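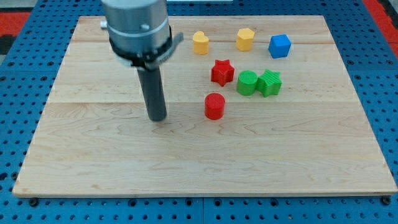 Page last changed: 24 May 2022

By the editor of the Wellirholm Letter

I moved to Wellirholm with two suitcases and a dictionary, and the first thing I learned to love was the repair shop on the lower street. It is called Zumska. It has 3 work tables and it opens at noon, when it opens. Now the town wishes to give the building to Grenura, for parking, and I want to write why I think this is a mistake.

The parking will have 178 places. I do not say that parking is useless. I also drive, and in May, when the market is here, I have many times turned in circles with the ice cream melting in the bag. But we already have the field behind the school, and it stands half empty.

Last year people brought 400 things to Zumska. Toasters, lamps, one accordion. My own kettle was there two times. A new kettle is cheap, I know, and my neighbors tell me this with kindness. Still I like to see a thing opened on the table and to understand what was wrong in it.

The town says the roof needs 2,000 to be made safe. For me this is a small sum. We paid more for the flower pots by the bridge, and the flowers were pretty, but they did not fix any lamp.

I ask that the vote be moved to after the summer, and that the roof be looked at first.

Comments

lowerstreet: My radio still plays thanks to them. Keep the shop.

M.: The school field is mud when it rains. Have you tried it with a stroller?

Lyimo customer: Both can fit if they build on the side lot.

Contact | Copyright Wellirholm Letter | Back to top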